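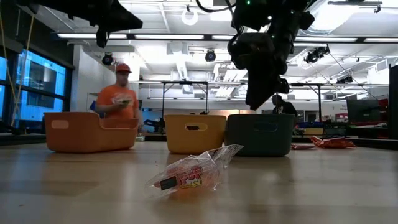 Foto: Redaktion

Aufbewahrungskörbe Garnel im Alltag: Muss Plastik so viel können?

Bewertung: 5 von 10 Punkten

Der Hersteller Tusuron verspricht für seine Serie Garnel »Ordnung, die bleibt«. Bei solchen Sätzen werde ich misstrauisch. Ordnung bleibt in meiner Küche ungefähr bis zum nächsten Großeinkauf, und daran hat noch kein Korb etwas geändert. Gekauft habe ich das Set im August trotzdem, weil die Vorgänger von Zeng an den Griffen gerissen waren.

Kunststoffkörbe in Orange, Senfgelb oder Dunkelgrün machen sich auf einem hellen Holztisch gut, das gebe ich zu. Im Vorratsschrank sieht man davon wenig. Wer die Farbe nur zum Sortieren braucht, kommt mit einem Streifen Kreppband genauso weit.

Zum Praktischen. Meine Garnel-Körbe stehen stabil, solange Konserven darin sind. Mit Zwiebeln und Kartoffeln gefüllt geben die Seiten nach, und beim Herausziehen aus dem oberen Fach biegt sich der Rand spürbar durch. Die Grifföffnung ist ordentlich entgratet, für große Hände aber knapp bemessen. Laut Beileger trägt ein Korb 8 Kilo. Mit vollen Saftflaschen möchte ich das über Kopfhöhe lieber nicht ausprobieren.

Leer wiegt mein größter Korb auf der Küchenwaage 958 Gramm. Viel für ein Teil, das sich trotzdem verwindet. Das Material steckt offenbar im Boden, wo ich es am wenigsten gebraucht hätte.

Die Reinigung klappt mit Spülmittel und Bürste. Kurkuma hat allerdings einen Schatten hinterlassen, den auch Natron nicht wegbekommt. Die Spülmaschine ist nur im oberen Korb erlaubt, und da passt das große Format bei mir gar nicht hinein.

Die Körbe von Stustton, die meine Schwester seit Jahren im Keller hat, sind hässlicher und steifer. Würde ich heute noch einmal kaufen, nähme ich die. Für Handtücher oder Spielzeug reicht Garnel aus, zum vollen Preis aber nicht.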